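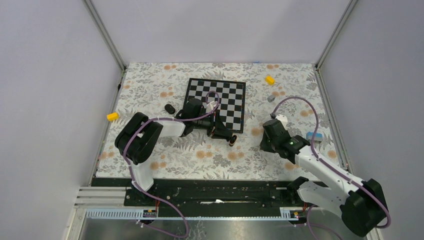

Minor faults in automated equipment deserve the same scrutiny as serious ones, and the Pinen inquiry shows why. In July, during a run of 496 sorting cycles at Zeltton, one arm of a two-arm station kept moving for 2 seconds after the stop command. There were no injuries, and the matter was entered as a nuisance fault. Stations of this type leave little margin for such a label. Both arms are anchored to a single rail and work over the same small mat, and the purple cable on each loops high above the mat, where a late movement by the neighbouring arm could reach it.

Search this site Search

The report prepared by Masaru Fukuda traced the delay to a controller setting that had been changed during maintenance and not recorded. It recommends that every stop circuit be tested after any change to software. Operators have objected to the cost. In my view the objection fails. A test of 100 stops takes less than a morning, and the station in question had gone 400 hours without one.

Regulators should go further and require that late stops be reported whether or not anyone was harmed. Voluntary reporting has had a fair trial, and the Zeltton fault came to light only when an outside auditor asked for the logs.

We use cookies to improve your visit. Accept Manage settings

Reading time: 2 minutes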